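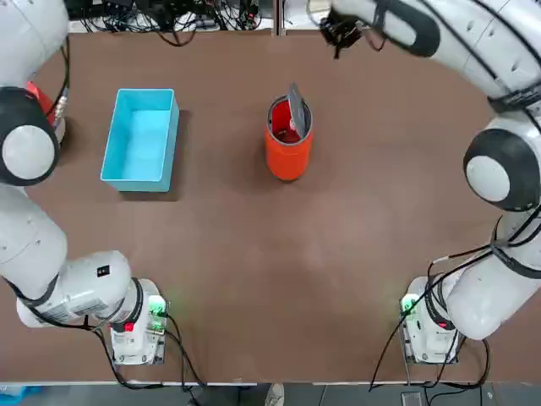

Boxes and canisters: what is the difference?

A container is an object that holds other objects. Two common kinds are the open box and the lidded canister.

An open box has a base, four sides and no top. You can see what is inside and reach it from above. A rectangular box fits neatly against a wall or another box – no gaps are left between them.

A canister is a cylinder. Its base is a circle and its side is one curved surface. Many canisters have a lid joined on by a hinge. A hinge lets the lid swing open without coming off. A closed lid keeps dust out.

Try it: find one box and one canister at home. Lay each on its side on a flat table. Which one rolls?

Word to know: cylinder – a solid shape with two equal circular ends.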